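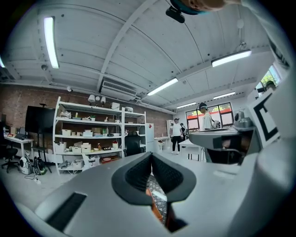

4. First Power-On and Marker Check

Kedlow Hand-Held Gripper: Set-Up Guide
Filed under: Product Manuals > Data Capture > Kedlow
6 min read
Print this page | E-mail this page

Section 4 covers the first start of the Kedlow hand-held gripper and the check of the fiducial marker against the wrist camera. Complete Section 3 (Fitting the Jaw Pads) first. The procedure applies to units supplied with the Grukasow base software. Units ordered with the Sầm recorder follow the same steps, except where noted.

4.1 Before you start

Read the jaw pads before closing the jaw for the first time. Each pad is black rubber with a fine honeycomb-like texture and a V-shaped profile. The notch of the V must sit on the center line of the jaw. A pad seated off center will close unevenly and will wear on one lobe.

Check the marker plate. The marker is a square black-and-white print and must lie flat on its mount, with the full white margin showing. Wipe it with a dry cloth only.

CAUTION: Do not use solvent on the marker or on the jaw pads. Solvent lifts the print and hardens the rubber.

CAUTION: Keep fingers out of the gap under the pads whenever the trigger is free to move.

4.2 Work area

The gripper can be set up in any indoor room with even light. A shared workshop with ceiling tubes and daylight from windows is acceptable, provided the exposure is locked as described in 4.4. People may move through the room during set-up. Keep power strips and loose cords out of the operator's walking path.

Note: The wide-angle lens bends straight lines near the edges of the view. Ceiling beams and door frames will look bowed in the preview. Do not try to correct this with the focus ring. Lens distortion is handled in software during export.

4.3 Power-on

1. Charge the battery to at least 90 percent.

2. Insert the battery with the contacts facing the handle. Push until the latch clicks.

3. Insert a memory card. The status light stays amber until a card is present.

4. Hold the gripper upright, with the jaw fully open and nothing between the pads.

5. Press and hold the power button for 3 seconds. Release it when the status light turns green.

6. Wait for the short tone. The camera is ready when the tone ends.

If the status light blinks red, remove the battery, wait one minute, and repeat from step 2. If it blinks red a second time, see Section 9.

4.4 Preview and exposure

7. Open Flarkis on the host computer and select Devices, then Kedlow.

8. Connect the cable. The preview opens in a new window.

9. Confirm that both lobes of the pad, the notch, and the marker are in view. The gripper body should fill the lower part of the preview. The marker should appear toward the right side, clear of the jaw.

10. Point the gripper at the surface you intend to work on. Do not set exposure while pointing at the ceiling. Light fixtures and windows will darken the rest of the view, and the marker may fail to register.

11. Select Lock Exposure. The value is stored until the next power-off.

Sầm recorder only: exposure is locked from the recorder menu. Skip step 11.

4.5 Marker check

12. Select Tools, then Marker Check.

13. Close the jaw slowly until the pads meet. Hold for two seconds.

14. Open the jaw fully. Hold again for two seconds.

15. Repeat steps 13 and 14 until Flarkis has collected 700 valid readings. The counter is at the lower left of the window.

16. Select Save. The calibration file is written to the memory card and to the host computer.

Readings are rejected when a sleeve, cord, or hand covers any part of the marker. If the counter stops, open the jaw, clear the marker, and continue. It is not necessary to start over.

Note: Repeat the marker check after any change of jaw pad, after a drop, and after a firmware update.

4.6 Fault codes during set-up

E11 Marker not found. Check for glare on the plate, then repeat step 10.

E14 Jaw travel too short. Look for debris in the gap below the pads.

E20 Card write error. Format the card in the gripper, not in the host computer.

E199 Calibration file does not match the serial number. Delete the old file and run 4.5 again.

4.7 Shutdown

17. Close the preview window in Flarkis.

18. Hold the power button until the status light goes out.

19. Disconnect the cable and remove the battery for storage. Leave the jaw open so the pads do not take a set.

Continue to Section 5, Recording a Session.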